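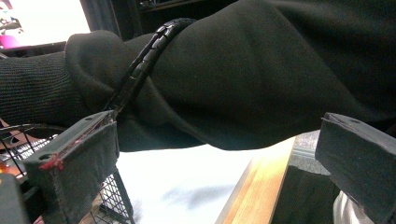
Unit 4: Care and Handling of Knit Garments

Department of Textile Studies, Gretenora College
Course handout for the Wednesday practical section
Instructor: Ilse Nijs. Laboratory supervisor: Clem Pomare.

4.1 Scope of this unit

This unit covers the handling of soft, brushed and fleece-type garments, with attention to sleeves and cuffs. Students are expected to have read the chapter on knit structure before attending. Woven shirting is treated separately in Unit 5.

4.2 Terms used in the practical

Rib: a knit structure in which raised and recessed columns alternate, giving the fabric stretch across its width. It is the usual choice for cuffs and waistbands. The black sleeve at the head of this handout has a ribbed cuff, and the fine vertical lines of the rib show faintly against the dark ground. The cuff is closer fitting than the sleeve above it.

Fold and crease: a fold is any place where the cloth turns over on itself. A crease is a fold held under pressure. The same sleeve shows both. Thick folds gather in the looser cloth, and a deeper crease has formed where the black segmented band presses into the fabric.

Drape: the manner in which cloth falls under its own weight. Soft, matte fabrics of medium thickness tend to fall in broad curves, and small creases are harder to see on them when the color is dark.

4.3 Handling procedure

1. Clear the work surface and wipe it down. Lint from earlier sections will transfer to dark garments.
2. Remove bands, clips and ties before laying a garment flat. Pressure marks should be noted on the record sheet first.
3. Lay the garment face down and smooth each sleeve from shoulder to cuff with an open hand. Do not pull on the rib.
4. Fold the sleeves across the back, keeping the cuffs parallel to the side seams.
5. Fold the body in thirds — in halves for heavy fleece — and place it on the shelf with the fold facing outward.

Garments with a brushed surface are not to be pressed with a bare iron. Use a cloth and low heat, and only with the supervisor's approval.

4.4 Record sheet

Each student completes one sheet per garment. Enter the catalog number, the fabric type, the condition of both cuffs and the position of any crease that remains after smoothing. The teaching collection holds 1,084 items, of which 188 are knit tops assigned to this unit. Sheets are due in the Shakya Room by 11 a.m. on the day after the practical.

4.5 Assigned reading

Course reader, section on rib structures and recovery.
Laboratory rules, storage and shelving.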